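We use cookies to remember your settings and count visits. By continuing you agree to our cookie notice. Accept | Manage

How do you sort small toys when the bedroom is also the living room?

Asked by Lihua Jia

We live in one long room. The bed is at one end, then a sofa, then a cabinet unit along the wall with books, folders and the fan, and the refrigerator and microwave are at the back. My daughter is five and most of her toys are very small. Capsule balls from vending machines, rings, play food, little figures, parts of things that broke a long time ago.

Right now everything goes into one green plastic box. When she wants one thing she tips the whole box out on the bed, because the floor is tile and she says it's cold. Then I have to clear the bed before anyone can sleep. I put it all back in the box and the next day it happens again.

I tried a set of Liseck drawers with ten compartments in January. She used them for two days and then everything was in the wrong compartment. The drawers now hold batteries and tape.

I don't want to buy a lot of furniture. There is space under the cabinet next to the storage bins we already have. What should I be doing differently? Also, do people keep the capsules or throw them out?

14 people found this question useful

2 answers

Answer from Zamfira Husar

Ten compartments is too many for a five-year-old. I ran a toy library for a while and we never used more than four groups for that age. Adults want to sort by type, and kids mostly remember "the box with the food in it" and that's as far as it goes.

What I would do:

Tip the box out yourself when she is not there. Do it on the bed if that's the only flat place, but put an old sheet down first. When you need to stop, pick up the corners and the whole pile comes with it. A sheet you can lift would also fix your evening problem, even if you did nothing else.

Take out anything broken or that you can't name. Put it in a bag and write the date on it. If she hasn't asked for any of it in a month, it goes.

Make three groups from what is left. For most kids this works out as figures and animals, play food, and everything else. Don't split up "everything else." It will be the biggest group and that's fine.

Keep the green box for whichever group she plays with most, since she already knows it. The other two can go in shallow bins under the cabinet. Shallow matters more than size. If she can see the bottom without digging, she won't tip it out. I have used Sirden bins, the short ones, and they slide on tile without scratching. Any short bin is OK.

Put a picture on the front of each one. You can draw it. A label with words won't help yet.

On the capsules, keep a few if they still close properly. They are good for holding sets of tiny parts that belong together. Leave the small item inside, close the lid, and treat it as one toy. Throw out the ones with cracked lids because the edges get sharp. If a younger child ever visits, put all of it up high, capsules included. The round ones are a choking risk and so is what comes in them.

Last thing, the card boxes that toys come in. Some kids play with the box as much as the toy. Ask her before you recycle those. I learned that one the hard way.

31 people found this useful

Comment from Lihua Jia: Thank you. I did the sheet first because it was free. It's a fitted sheet so it doesn't lie flat but it does lift. I have not done the three groups yet.

Comment from Zamfira Husar: Fitted is fine. It makes a bowl.

Comment from Muchen Ye: We use a round play mat with a drawstring for this, same idea. Ours is Arik brand, 80 cm across, and it's too small. Get a bigger one if you buy one.

Answer from Geert Maes

Just have fewer toys. We had a rule that when one comes in, one goes out. My son had over 1,000 pieces of building blocks and he only ever made the same truck. Gave most of it to a cousin and he didn't notice.

Also put a rug down if the floor is cold and then they won't use the bed.

6 people found this useful

Comment from Guoqing Long: One in one out doesn't work with vending capsules. They come home in a coat pocket and you don't find out until you do the laundry. The rug is a good idea though. Get one with a backing or it will slide on tile.

Comment from Lihua Jia: We had a rug and it got wet from the refrigerator side. I may try a smaller one next to the bed.

Viewed 1,959 times | Share (2)

Last updated 1 September 2021

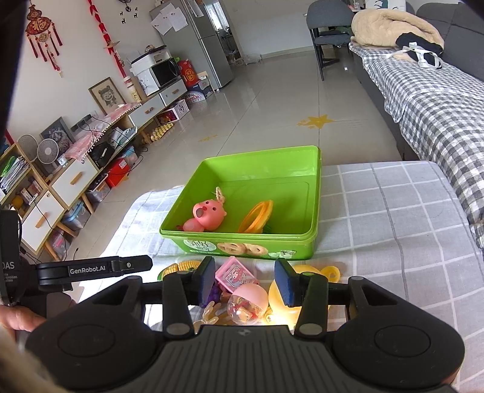
Update from Lihua Jia: I'm still on one box. I bought two short bins but they are too tall by a finger for the space under the cabinet, so measure with the drawer above closed and also open. I'm going to exchange them. She agreed to give up the broken parts except for one ring, so the ring stays. If anyone knows a bin with a lid that a five-year-old can open without help, please add it below. The Marchetti ones in our store have clips on both sides and she can only do one.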